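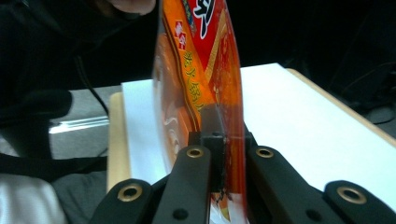 Skakgate工科大学 機械システム工学科 把持安全工学研究室

第8章 柔軟包装物の把持における故障と安全

8.1 本章の範囲

前章までは、剛体とみなせる対象物を平行な二面で挟む場合の力の釣り合いを扱った。本章では、袋菓子に代表される柔軟包装物を対象とし、把持の失敗がどのような経路で発生し、どの段階で検出できるかを論じる。柔軟包装物では、接触面の形状が把持力によって変化するため、摩擦係数と法線力のみから保持の可否を判定することができない。光沢のあるフィルムの表面にはしわが生じ、指先との実接触面積は見かけの面積より小さくなる。

本章で扱う故障は次の三種に分類する。

(a) 滑落 保持中または搬送中に対象物が指先から抜けるもの。
(b) 破袋 局所的な圧力またはせん断によりフィルムもしくは接着部が破断するもの。
(c) 挟み込み 対象物以外の物体、特に作業者の手指が可動部に入るもの。

(a)と(b)は生産上の損失として記録されることが多く、(c)は災害として記録される。ただし三者は原因を共有する場合があり、別個に解析すると共通の要因を見落とす。

8.2 事例:Plundurix仕分けセルの停止

Plundurixは菓子類の小分け出荷に用いられていた仕分けセルで、リンク機構により開閉する二指グリッパを備えていた。2023年5月19日、このセルで袋の滑落が連続し、監視プログラムが保護停止を発した。停止後、作業者が袋を手で支えたまま復帰操作を行ったところ、指先が再び閉動作に入り、作業者の人差し指が指ブロックと袋の間に挟まれた。負傷は軽度の打撲にとどまったが、調査の結果、制御側と機構側の双方に欠陥が認められた。

機構側の欠陥は、リンクのピボット部に圧入されたブッシュの摩耗である。当該機は3,000サイクルごとの点検を定めていたが、サイクル計数器が電源断のたびに初期化される設定になっており、点検時期の表示が出ないまま運転が続いていた。摩耗により指先の平行度が失われ、接触は指ブロックの片側の縁に偏った。縁に荷重が集中した結果、表面の被覆材が端から剥離し、有効な摩擦面がさらに減少した。

制御側の欠陥は、滑落の判定後に把持力の指令値を段階的に引き上げる再試行処理にあった。指令値は定格の86%まで上昇し、保護停止の時点でもこの値が保持されていた。復帰操作は停止直前の状態を再現する設計であったため、指先は高い指令値のまま閉動作を再開した。

調査を担当したMurray Sutcliffeは、報告書において、滑落の記録と挟み込みの記録が別の様式で管理されていた点を指摘している。滑落の件数は7月に予定されていた定期集計まで保全担当に渡らない手順となっており、機構の劣化を示す傾向は事故の前に参照されていなかった。

8.3 故障の連鎖

事例の因果関係を整理すると、次の順序になる。

ブッシュの摩耗 → 指先の平行度低下 → 片当たり → 被覆材の剥離 → 滑落の増加 → 再試行による把持力上昇 → 保護停止 → 高指令値のままの復帰 → 挟み込み

この連鎖のうち、滑落の増加までは信頼性の問題であり、把持力上昇以降は安全の問題である。両者の境界に位置する再試行処理は、生産性の向上を目的として追加されたもので、リスクアセスメントの対象に含まれていなかった。後から追加された機能が評価から漏れる例は多い。仕様変更の手続きについては第11章で述べる。

8.4 手持ち操作時の注意

教示や動作確認では、作業者が袋の上部を手で持ち、姿勢を整えながら指先を閉じる場合がある。この作業では手指と可動部との距離が短く、袋の変形によって指先の停止位置も一定しない。剛体の場合、指先の開口幅は対象物の厚みで決まるが、袋の場合は内容物の移動によって閉じ続けることがある。したがって、開口幅の監視のみで手指の安全を確保することはできない。

手を添える作業では、以下の条件をすべて満たすこと。

1 把持力の指令値を初期値に戻し、表示器で確認する。
2 閉動作は保持型の操作入力によって行い、入力を離した時点で停止させる。
3 手指は袋の上端に置き、指ブロックの移動範囲に入れない。
4 リンク間の隙間に手指、衣服、ケーブルを近づけない。
5 復帰操作は、袋から手を離した後に行う。

条件5は前節の事例を受けて追加したものである。

8.5 記号

本章で用いる主な記号を以下に示す。

F 把持力の指令値 [N]
N 接触面の法線力 [N]
A 実接触面積 [mm²]
θ 二つの指先面がなす角 [rad]
w 開口幅 [mm]

次節では、θが零でない場合の接触圧分布を導出する。まずフィルムを曲げ剛性のない膜とみなし、内圧が一定の場合から始める。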